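Search posts, people, tags
Search

Javiera Medina
Thread, 2025-08-18

1. I've been asked a few times for the house rules we use when people collect cloth-handling demonstrations with hand-held grippers. They've been on a wall for a while in a worse form. I rewrote them last week with Teresa Urbańczyk, so I'm putting them up as a thread.

2. Background, short. The project is called Histgate. Folding, flattening, turning things the right way out. People do the task with a gripper in each hand and the recordings go to training. Nearly everything that goes wrong later was visible at the table on the day.

3. Rule one is the sheet. Plain, pale, covers the whole working area. Soft wrinkles are fine and we leave them. What we don't want is a fold deep enough for a fingertip to catch. Smooth it by hand between batches, then leave it alone until the batch is finished.

4. One garment on the sheet at a time. The next ones wait in the basket on the floor. We used to keep a pile at the corner of the table and it crept inwards all afternoon.

5. Fingers. Check every screw at the joints before the first take and again after lunch. Finger-tight is not tight. A finger with a little play in it still closes and still picks up cloth, so people carry on, and then a whole session has a grip that drifts.

6. If a screw is loose, stop, tighten it, write down the take number. Don't delete anything yourself. Teresa goes through the notes at the end of the day and decides.

7. Gripping. Take hold of a narrow fold. A big handful looks safer but you can't place it anywhere afterwards, and it drags the rest of the garment with it. If you've got too much, open, let go fully and start the grip again.

8. Both hands should be doing a job. One holds, one moves, or both move together. Please don't park a gripper in mid-air while you think. Put your thinking at the start of the take, before you press record.

9. Speed. Slower than you would do your own washing, quicker than you'd show a child. I know that's vague. We tried a metronome in December and everyone hated it, including me.

10. A batch is 15 takes. Then you put the grippers down and step away from the table. We set the daily limit at 80 takes per person. It was 100 and the last 20 were poor every time, with short grips and half-finished folds. Wrists get sore too, and I'd rather hear about that at take 30 than at the end of the week.

11. Mistakes stay in if you recovered from them. Dropped the hem and picked it up again? Good, keep going. Dropped it on the floor? End the take and mark it. The Wilczyńska guidance sheet, which we borrowed a lot from, says to discard both. We disagree with them on the first one and have told them so.

12. Grippers not in use go at the far edge of the table, on the sheet, well away from the cloth. Not on a chair. Not on the floor, ever. We lost a Lastix mount to somebody's foot and the replacement took ages.

13. Knits deserve their own post. T-shirt fabric stretches, so a pull that looks small at the fingertips can move a sleeve at the other end. Pull, stop, look, then pull again. With woven cotton you can be a bit bolder.
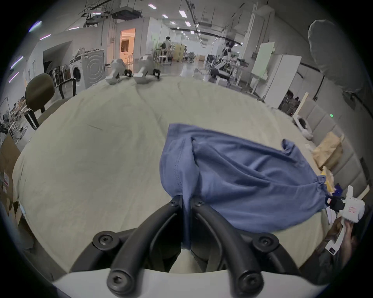
Blue knit held at two points, one narrow fold between the black fingers and the far end gathered in the white gripper. Spares at the back.

14. People ask about twisting. A tight twist between the fingertips isn't a fault on its own. The rule is that you don't let go while it's twisted unless letting go is part of the task. Bring the fold back round first — slowly — and then open.

15. Other people in the room. They can walk about and get on with their work. They don't reach across the table during a take, and they don't talk to the person holding the grippers. If it's urgent, say "stop" and nothing else. Everyone knows what that means.

16. Labelling is done the same day by the person who did the takes. Garment type, fabric, task, anything odd. Kokero, who do our checking, send back anything with an empty fabric field. They are right to, though I've grumbled about it.

17. New starters do 300 practice takes before anything counts. That's several days' work and people are surprised by it. The early ones are mostly spent learning how far the fingers open.

18. That's the lot for now. The printed version fits on two sides of A4. If your group does any of this differently I'd like to read it, above all on the daily limit, where we're still going on what our own people tell us.

Shared 41 times · 6 comments · Showing 4

Comments

rowanfold
We do batches of ten with towels. Fifteen sounds long for shirts but I suppose it depends how big the task is.

Teresa Urbańczyk
Small correction to 5. The second check is after any break, lunch or not. The printed sheet has it right.

m_okell
Does the sheet get washed? Ours went grey in the middle and we had to decide whether to swap it halfway through a set.

Javiera Medina
@m_okell Washed between sets, never during one. If it gets marked halfway we note it and carry on.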